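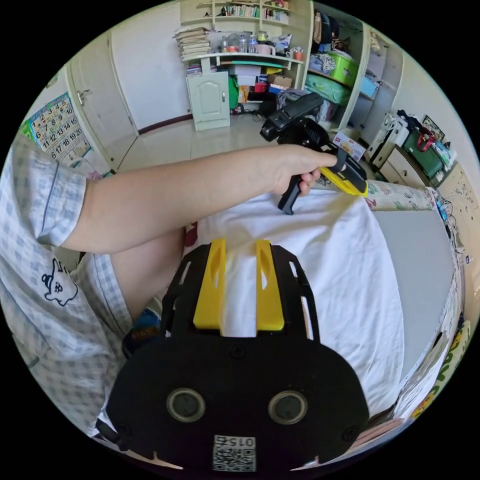
July, edit room, 9:40 a.m.

Reel 2 of Trullover, picture pass. Berwyn wants the audition sequence down from 704 frames over to nothing over, so I started with the corridor. Took out both inserts of the clock. The cut from the casting desk to Ga-eun's close-up now lands on her breath in, and it plays better without the music. Left the old version in the bin as "corridor B" in case Odette asks.

Sync drifts on scene 14 from the second take onward. Checked the slate against the waveform twice. The sound file was conformed at the wrong rate when it came over from Saraç, so the whole folder needs redoing before I touch dialogue. Sent Maxine a note. She can run it over lunch.

Subtitles: Ataberk returned the Turkish scenes. His line for the father ("you'll be back by winter") is shorter than ours and fits the shot. Using it. Two cards still run past the cut, both in the bus station.

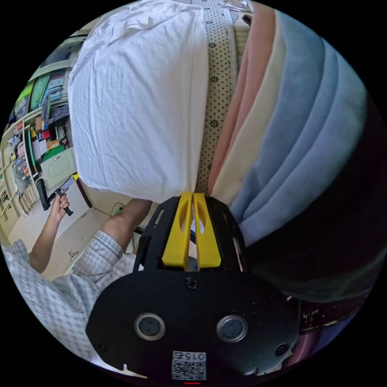 1:15 p.m. Maxine has the Saraç folder redone. Scene 14 holds sync to the end. Scene 9 was fine all along, so leave it alone.

Grade test with the Brillura preset on the night exteriors. Faces go green under the street lamps. Pulled it back by half and it's still there, though less in the wide shots. Odette prefers the flat version and so do I. Not worth more time until the new scans come in from Brurkthorpe.

Drive space: 400 GB left on the working drive. Old proxies from the first assembly can go, but ask Berwyn first — he was pulling trailer clips from them last week.

4:50 p.m. Watched reel 2 straight through with Ga-eun's scenes in the new order. The callback now comes before the phone call, and her lie to the agent is clear without the extra line. The landlord scene drags. Try starting it on the knock.

Still open: bus station cards, landlord trim, export for Odette.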